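### 3.2 Sample and retrieval procedure

Records were drawn from the internal document stores of two organisations, referred to here by their project names, Predon and Ernwood. Both had moved from shared network drives to a managed repository before the study began, and both had kept the older folder labels as a searchable field. From each store we took every item classed as a procedure, a meeting record or a technical note. Drafts without an assigned owner were left out.

After duplicates were removed, 945 records remained. Two coders worked through them independently, assigning one primary subject term and up to three secondary terms from the Skonosia vocabulary. Disagreements on the primary term were settled in discussion with a third coder, Marwan Shboul, who had not seen either set of labels beforehand. In 149 cases the primary term was changed at this stage, most often from a departmental name to the name of an activity.

Staff were then asked to find particular records using only the search screen they normally worked with. Each task gave a short written need, such as locating the current version of a bench procedure, and stopped when the participant opened a record and marked it as the one wanted. We logged the query text, any filters applied and the record chosen. Participants were free to rephrase a query as often as they liked. A tabletop activity is shown in Figure 2.

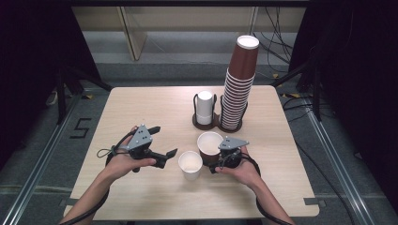
**Figure 2.** Tabletop activity with two hand-held grippers, paper cups and black wire holders.

### 3.3 Query wording and folder labels

The log holds 300 completed searches. Of these, 266 ended with a record that the coders had also judged relevant to the stated need. The remainder were mostly searches in which an outdated version was opened and accepted. This happened in both organisations, although the Ernwood search screen displays the revision month beside the title and the Predon screen does not.

Participants seldom used the terms of the controlled vocabulary as written. They favoured verbs and everyday object names, and several typed the old folder label from memory. Where that label had been retained as a field, the query usually brought up the right group of records, but in an order that bore little relation to currency. Filters were applied late, typically after a first query had failed.

Earlier work with the Kaewsai catalogue treated folder labels as noise to be cleaned out during migration. Our logs give some grounds for keeping them. The labels were inconsistent in spelling and depth, and a few referred to teams that no longer existed, yet staff recognised them and used them. We therefore kept the field in the weighted index described in Section 4, with a lower weight than title and subject term.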